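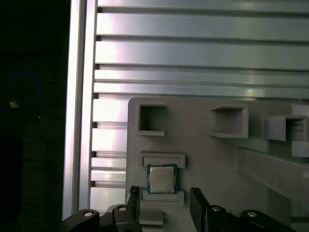 I've had the Lumutness gripper kit on my bench since October, and I'm mostly happy with it. I paid 182 dollars for the fingers, linkages and wrist camera mount, then screwed it all onto the arm I already had. My goal is simple – get it to put processors into old desktops so I don't have to!

Assembly took me one long evening. The manual skips the finger alignment completely, so I called Ingeborg Hagedorn at our shared workshop and she talked me through it (thanks again!). The fingers open plenty wide for a desktop chip, and I love how slim they are when you're coming down past the power supply and all those cables in a Dell tower. My old Kröger set was way too chunky for that.

The wrist view is good too. I can see the chip and the open socket together, and that makes lining things up so much easier. 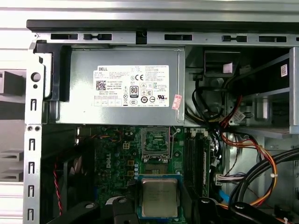 What I'd change

The finger pads – I'd like something softer. And please, Lumutness, put spare screws in the box. I'd still buy it again.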